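From: Seren Nicholas
To: Penrose members list
Date: 2023-03-31
Subject: Re: [penrose-list] Robots in the show kitchens – what happens to the rest of us?

Huw Gough wrote:
> We've got Zatano coming in to talk about a robot for the show kitchens
> and my crew are already asking me if they should start looking. You
> went through this at Plasden, didn't you? What did it do to people's
> hours? And did you plan it out on a computer first or just let them
> wheel the thing in?

Hi Huw, and hi everybody else (long one, sorry, get a coffee!)

Yes, we've been at it since December, over at the Gamuncombe building. Nobody on my crew lost their job. I'm putting that first because it was the only thing my people wanted to hear. What did change is who does what and when, and that was bumpier than I'd expected.

The old routine was two people on the early shift resetting every kitchen before we opened, glasses back on the counter, stools in, drawers shut. Now one person does the early shift and the other comes in later and works with customers. Great if you like customers! One of my best early people really doesn't, and she was pretty miserable for a while until we swapped her over to stock.

And yes, we did the planning on a computer first. We had a simulated kitchen with the robot standing at the island, and I got the whole crew to crowd in and look at it before anybody signed off on the routes. Best hour we spent, because the folks who do the resets every day had opinions the planners had never heard – mostly to do with stools.

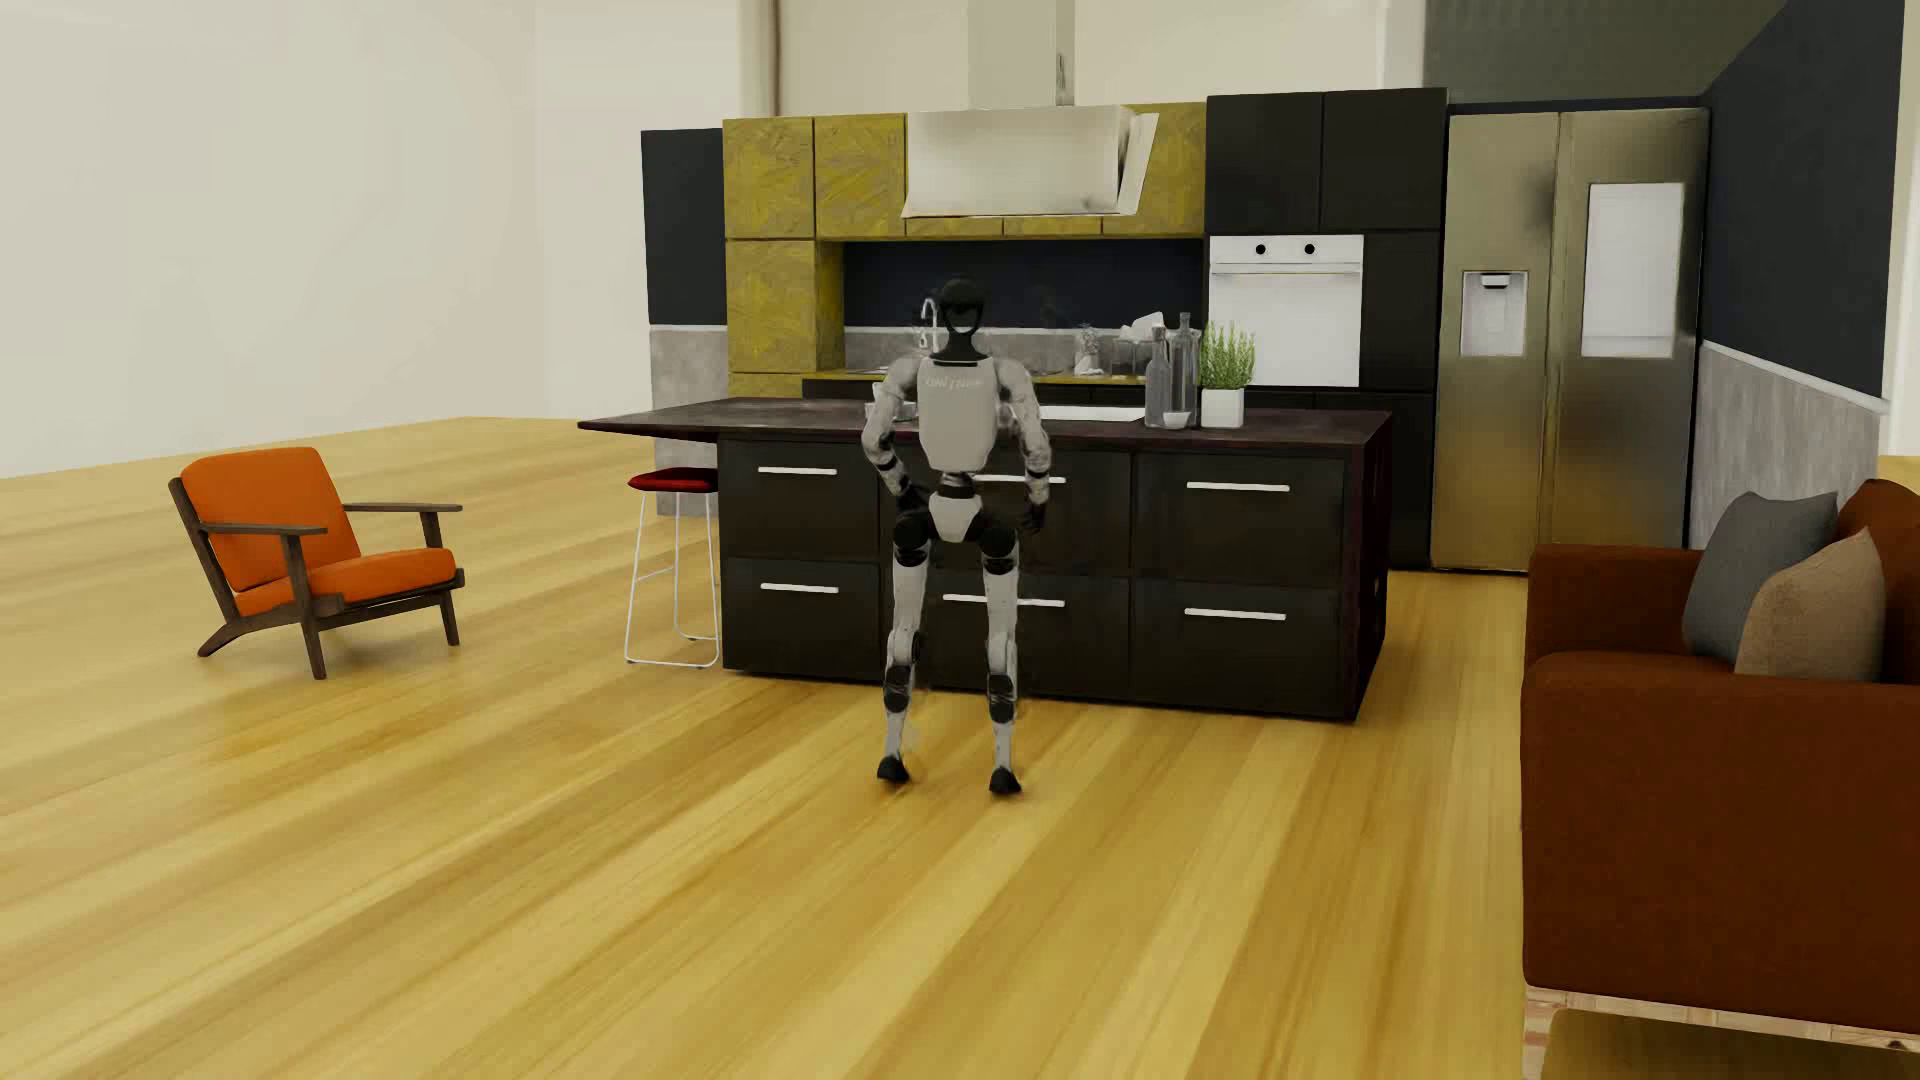

Do you have to keep a person on the floor while it's working?

We do, one trained person per shift, and that person's time goes on the schedule as its own task so it doesn't get squeezed in between other jobs.

Pay was the other sore spot. Training for that role took people off commission, so we fought for a flat 80 dollars a day on top while they learned. Get it in writing before Zatano shows up, because afterward everybody's too busy to talk about it.

I can send you our shift sheets if they'd help, just write me off list.

Seren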